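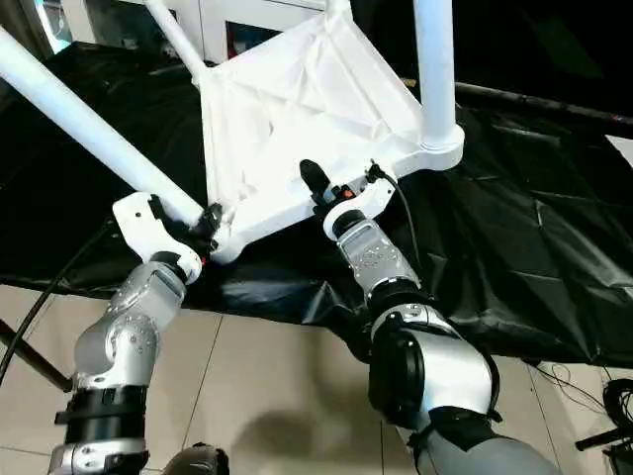
A small white top, upside down on black sheeting with its four legs in the air.

Small Tables for the Reading Rooms: Arrangements for Assembly

Members will recall that the Memstead Rooms agreed in the spring to replace the low tables in the two reading rooms and the corridor outside the tea bar. The order has now been delivered. It consists of 161 pieces of the Clinholm pattern, in white plastic, each with a square top and four separate legs. The supplier, Stanar, lists the Clinholm as suitable for use either as a stool or as a small table. The Rooms will be using it as a table only, and members are asked not to sit on it.

The pieces have arrived flat and will be put together on the premises. Assembly begins on 26th August in the Lower Hall and will continue on weekday mornings until the order is complete. Salma Naciri, who has charge of furniture and fittings, has prepared the following notes for those who have kindly offered a morning. They will also be of use to any member who has bought the same pattern for home, as several have done.

Every table is to be assembled upside down. Lay the black sheeting over the bench and smooth it out before anything is placed on it. The tops mark easily, particularly along the rim, and the bare benches in the Lower Hall are rough. Put the top face down on the sheeting with the ribbed side towards you. The old cloths from the tea bar should not be used in place of the sheeting. They shed lint, and the lint collects in the corners where the legs go.

Open one carton at a time and keep its contents together. The legs look alike, but last week a leg from one carton was found to sit a little proud when fitted to a top from another, and it took two people most of a morning to find out which was which. 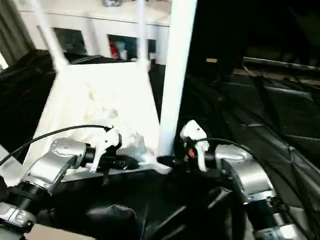
Packing should be dealt with as each table is finished. The clear bags go in the blue sack by the door and the card is to be flattened and stacked beneath the window. Kekeli Osei has arranged for the card to be collected once a week, provided that it is dry and free of tape. Please look inside each bag before it is discarded. The printed sheet is sometimes left at the bottom, and we should like to keep one copy in every ten for the office.

Fitting the legs is the only part of the work that calls for any care. No tools are supplied and none should be used. Stand the leg upright at its corner, turn it gently backwards until it is felt to drop, and then turn it forwards by hand. The raised threads are broad and stand well clear of the white plastic, with a smooth collar below them, and it is therefore possible to see quite early whether a piece is going in straight. If the ridges appear higher on one side than on the other, stop and begin again. A leg that has been forced will hold for a week or so and will then work loose under the weight of a tea tray, as we learned from the sample that stood in the corridor.

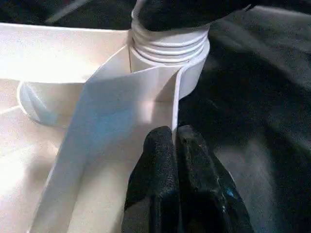
Replacement parts are available, though in small numbers. Stanar has supplied 11 spare legs without charge and has asked that any damaged ones be returned for inspection. The raised threads that wrap round the white neck are the part to examine first, and a fingernail run along each ridge will find a burr more readily than the eye will. Damaged pieces should be placed in the tray marked for Aleksandra Jakubowski, with a slip giving the number printed on the carton. Please do not attempt to trim a thread with a knife.

Once all four legs are in place, check them from above before turning the table over. They should lean outwards by the same amount. Then lift the table by the rim, never by a single leg, and set it on the floor. A slight rock on the boards of the Lower Hall is to be expected, as the floor itself is not level. The test should be made on the stone by the entrance.
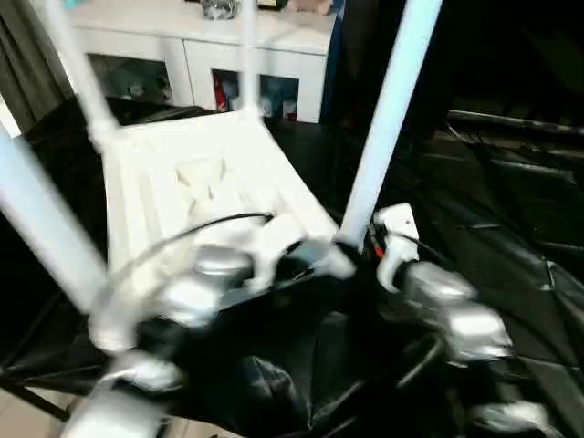

The recessed side of the top, with its cross-like moulding.

Finished tables may be stacked no more than two high, with a sheet of the packing card between them. They will be carried up to the reading rooms in September, when the carpets have been cleaned. The old tables are to be offered first to the Joo Street nursery, which has asked for a number of the lower ones - the remainder will be made available to members against a small donation.

A question has been raised about cleaning. Warm water and washing-up liquid are sufficient. Cream cleaners dull the surface, and newspaper left lying on a damp top will print itself on the plastic. Bożena Witkowska has agreed to add the tables to the daily round of the tea bar staff.

Those wishing to help should give their names at the office. Each session lasts from half past nine until noon, and a newcomer may expect to spend some 10 minutes on a first table and a good deal less thereafter. Gloves are not necessary. Coffee will be served in the Lower Hall, at a separate bench, and cups should be kept off the sheeting.

Shared 2 times | 4 comments

Maarja Hunt
I have had one of these by the bath for a year and can confirm the advice about turning backwards first. It makes all the difference. Will the corridor ones have felt under the feet? The scraping on the tiles was dreadful with the last lot.

Salma Naciri
Thank you, Mrs Hunt. Felt pads are on order for the corridor. The reading rooms are carpeted and will do without.

Reader in Room Two
Could one or two of the old oak tables be kept by the map cabinet? The atlases will not fit on anything smaller.

Kekeli Osei
The two by the map cabinet are staying where they are.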